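Kokkonen Payroll, two pay seasons in

I run a small upholstery supply business with 19 people on the books, and until last June I did payroll in a spreadsheet I had inherited from the previous owner. It had a tab called "DO NOT SORT." I sorted it once. So when I tell you how much I like Kokkonen, please keep in mind where I was coming from!

The setup took me two evenings, most of it spent typing in addresses and hunting for old tax forms. It will import from a spreadsheet, but it wants first and last names in separate columns, and mine weren't. The import screen shows you each row it doesn't like and lets you fix it right there, without making you upload the whole thing again. I can't say how happy that made me after trying Plerkusis, which just gave me a red banner and sent me back to the start.

What I love most is the preview. Before you approve a run, you get a page that puts this paycheck next to the last one for every employee, and anything that moved more than a little is shaded yellow. Overtime, a new deduction, somebody's hours typed in as 04 when they should have been 40 (yes, me) all jump right out. I used to print both periods and go down them with a ruler. 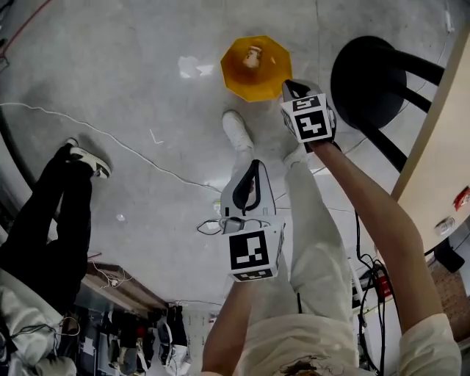

Time off is handled well too. People ask for days on their phones, I get one email in the morning with everything that's waiting, and the balances update as soon as I hit approve. Part-timers earn hours at a different rate from full-timers in our shop, and I was braced for a fight over that, but it's just a second policy you create and assign. Carryover works the same way.

Now for the parts that could be better. The reports are pretty plain. You can pick your columns, but you can't save the picks, so every quarter I'm back checking the same 17 boxes for our accountant. The search box only looks at names, never at job titles or departments. And the link to Ovine, where we keep our books, sends each payroll over as one lump entry unless you go into the settings and turn on the split by department. Do that before your first run. I did it after my third and had a long afternoon fixing things.

Support is by chat and email, no phone. I've written to them mostly about state filings, and the answers have been clear and written by someone who had read my question. The chat closes at 5 p.m., a bit early for those of us who do this stuff after dinner.

I also looked at Tokham, and it's a lovely product if you do a lot of hiring. It has applicant tracking and onboarding checklists and all sorts of goodies. We hire maybe once a year, so I'd have been paying for rooms I never walk into. If they ever sell the payroll piece by itself I'd look again, but for a shop our size I'm very glad I went with Kokkonen, and I've already renewed.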